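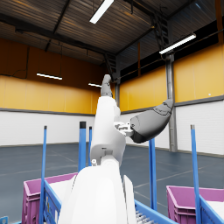

Court reporting from Flunville magistrates this morning, where the main event was a man who stole the same bicycle twice. The room they've put us in while the roof gets fixed is a former carpet showroom, and it has all the warmth of a multi-storey car park. First case was called at 10.40. It had been down for 10.

Right, the bicycle. Defendant takes it from outside the Presside leisure centre in May. Police recover it and give it back to the owner, a Mr Quaye, who locks it to the same railing with the same lock.

You're ahead of me.

Second time round he got as far as Vatness Road before he met the officer who'd arrested him the first time. She was off duty, buying a sandwich. According to her statement he said "oh, it's you" and got off.

Defence solicitor Mohammed-Awal Eshun did what he could. His client was sorry, his client had a job starting at the cash and carry, and his client had "formed an attachment to the bicycle". The chair of the bench wrote that down. I'd pay good money to see her notes.

Prosecution wanted it known that he'd fitted a bell. Long silence while everyone worked out whether that made it better or worse.

Guilty plea to both. Community order, 15 days of rehabilitation activity, and compensation for the lock. He asked if he could pay it at £2 a week. He can pay it at £3.

Mr Quaye was in the public seats throughout, helmet on his knee. Asked him on the way out whether he was keeping the bell. He said it was a good bell.

Rest of the morning: no insurance, no insurance, a fence panel, no insurance, and a man who'd come on the wrong date and was very decent about it.

Usher says 14 cases on this afternoon's list and one working radiator. I've bagged the seat next to it with my coat. If the coat goes missing I know exactly which building to report it in.

Back at 2. The fence panel has been adjourned, for those of you following the fence panel.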